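Home | Topics | Ask | Members | Log in

We use cookies to remember your settings. OK

Putting a hard drive back in a blue caddy

Osagie
I have an older black tower and want to fit a 1TB WD Blue. The caddy has blue rails but I can't get it to seat in the cage. Do I have to take the graphics card out first?

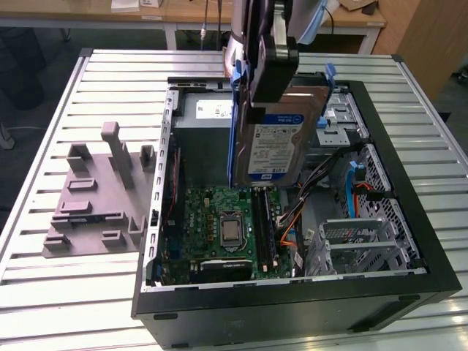
I have about 80 GB of photos to move over and would like to finish by December.

Jaanus Pētersons
Leave the card in. Unplug the tower and lay it on its side — everything is easier to reach. Move the cables away from the cage before you slide the caddy in.
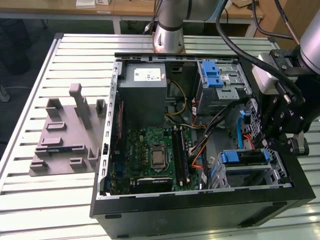

Squeeze both rails, push until they click, then connect the SATA cable and power. If it stops halfway, pull it out and check for a wire behind it.

Ustyna Karpenko
Mine was the same, bent rail. I got a used caddy from Fletlow.
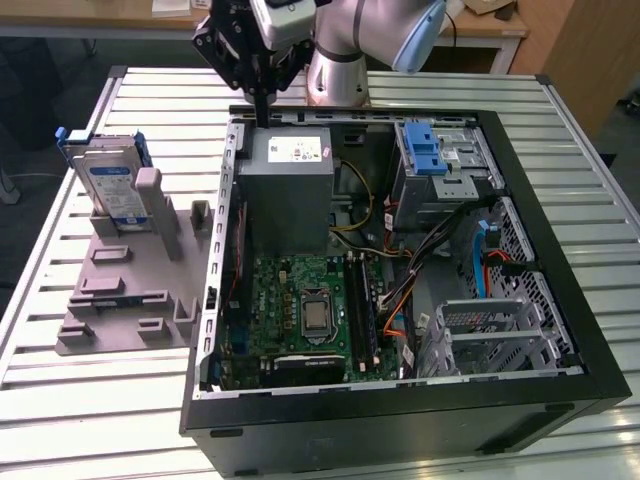 Look inside the cage with a flashlight too. Good luck.

Print this page | E-mail this page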